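Posted December 2025
Filed under: Growing notes, Propagation

Bottom heat and plug trays, second winter

I grow bedding plants and a few perennials in one poly tunnel behind the house and sell most of them to Billel, a garden center two towns over. Last winter I germinated everything on heated mats. This winter I switched to a sand bench with a buried cable, and I have enough notes now to write up the difference.

The old setup was four mats on one thermostat. The thermostat probe sat in a single tray, so that tray held its temperature and the other three drifted. Trays near the tunnel door ran cold at night. Germination in those was slow and uneven, and uneven plugs are a problem later, when half a tray is ready to pot on and the other half still has seed leaves.

The new bench is a timber box lined with foam board, then plastic, then two inches of sharp sand, the cable, and two more inches of sand. The cable is a Kassa, 700 watts, laid in loops with even spacing. Do not let the loops cross. The manual says so on the first page and it is correct: a crossed cable overheats at that point and fails. The sand has to stay damp, or it stops carrying heat to the trays.
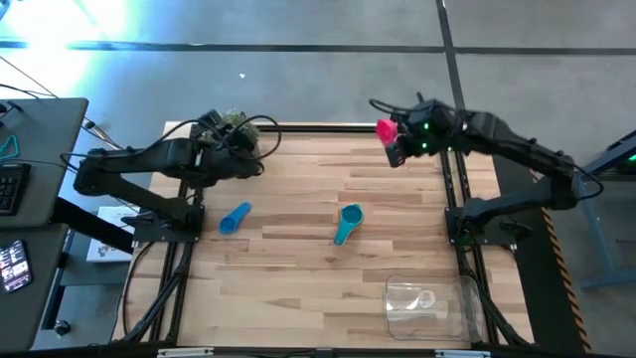
Temperature is set at 68 degrees, measured in the compost and not in the sand. The sand reads several degrees higher. I used the sand reading for the first week and the snapdragons were too cool as a result. They came up, but late.

Total sowing so far is 2,000 plugs, mostly snapdragon, viola and dianthus. Violas go on the bench only until the first shoots show – after that they do better cool, and they get leggy if left. I move them to the unheated side under fleece. Dianthus is less fussy.

Watering needed a change too. Bottom heat dries a plug from below, so the surface looks fine while the root zone is dry. I lift a tray and judge by weight. A Lirkell misting head covers the bench for 30 seconds at a time, which suits uncovered seed, but it does not replace a proper soak.

For compost I am still on Follura seed mix, sieved. One bag this year had a lot of coarse bark in it. I sieved it twice and used the bark on the path.

Damping off has shown up in one tray of snapdragons, sown too thick. I threw out the tray and washed down that end of the bench. The fan now runs at night as well – low speed, pointed at the tunnel wall.

Next job is the geranium seed, and before that a second probe for the door end.

Contact | Copyright, all rights reserved | Back to top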